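Week 6 – Heating food: conduction, convection, radiation (and where microwaves fit)

Notes typed up quickly after the lecture, S. Rostami. Read with ch. 12 of the textbook. Tutorial sheet is separate.

**Recap from last week**

- heat = energy moving from hotter to colder. Temperature is something else, don't mix them up in the test
- water takes a lot of energy to warm. Fat takes less

**Conduction**

Pan on a hotplate. Energy passes through the base, then into the food touching it, then slowly inward. Thick steak = grey band at the edges, cool middle. Metals good, air terrible. Wooden spoon handle stays comfortable for the same reason.

**Convection**

Moving fluid carries the heat. Pot of soup, fan oven. Stir a thick stew becuase it won't circulate by itself. Fan-forced: drop the temp by 20 or so from the recipe.

**Radiation**

Grill, toaster, campfire. Infrared hits the surface and is absorbed there. Good browning, poor depth. Distance matters a lot – move the tray down a shelf and see.

**Microwaves**

Frequency 2.45 GHz, wavelength a bit over 12 cm. Water molecules have a positive end and a negative end, the field flips, they try to follow, energy gets spread around as heat.

Common mistakes from last year's papers:

- "cooks from the inside out" – NO. Goes in a couple of cm, the rest is conduction
- "it's tuned to the resonance of water" – also no, marks lost every year
- "ice heats the same as water" – ice absorbs much less. Why defrost runs in bursts, so heat can spread between them

Hot and cold spots: waves bounce off the metal walls, add up in some places and cancel in others. Turntable helps, stirring helps more. Standing time counts as cooking time.

No browning as the surface is wet and sits near 100 °C. Browning wants 140 and up. See Ackroyd handout, p. 27.

**Worked one (did this on the board, too fast, sorry)**

Warm 250 g water from 20 to 80 °C, 800 W going into the water.

Q = mcΔT = 0.25 × 4180 × 60 = 62 700 J

t = 62 700 / 800 = 78 s

Real time is longer, cup warms up too and some heat is lost to the air.

**For next week**

- redo the above with 136 g water, same temps
- 2 paragraphs on why a jam doughnut burns your tounge when the outside feels fine
- questions to Malcolm Ackroyd in the tute, not by email pls

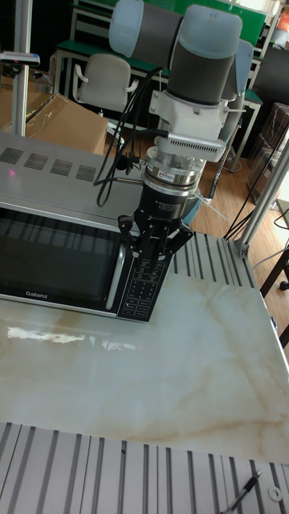 Fig. 1 – Microwave oven, control panel on the right.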